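OK so I finally finished the write-up of my winter hill repeats and I'm way too excited to wait, thread!

Background: I've been running for 9 years and my easy pace had gone completely flat. Mariama Frimpong (my coach in Nasedport, endlessly patient) put me on one short hill session a week and changed nothing else. Same shoes, same loop, same bedtime.

The hill is the one behind Godcombe, the steep side. You run up hard, walk down, and go again when you can say a full sentence out loud. I recited the bus timetable. People stared.

First session I managed two reps and had to sit on a wall!! My calves were furious until the weekend.

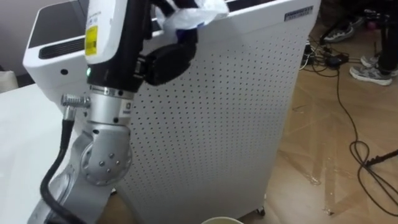
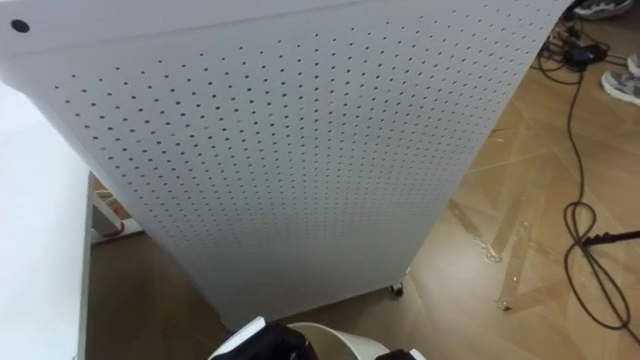 White perforated panel in both, arm in the first one only.

By December I could do the whole set and still chat with Iddrisu on the jog home. He runs the Annan 10K every year and he swears by hills, so he was unbearable about it (deservedly).

The part I love most is my heart rate on the flat loop. Same pace as before, 9 beats lower. I checked it again with Bernice's chest strap in case my watch was being nice to me, and the strap agreed!

Caveats: one runner, no control, cooler weather. Adwoa pointed out that cold air alone could explain a chunk of it and she's right. I'm repeating the loop in warmer weather to see what's left.

If you want to try it, start with fewer reps than you think you need and keep the walk down slow. I rushed mine for two weeks and my shins let me know.

Next up is the 37 minute tempo run Mariama keeps threatening me with. Will report back!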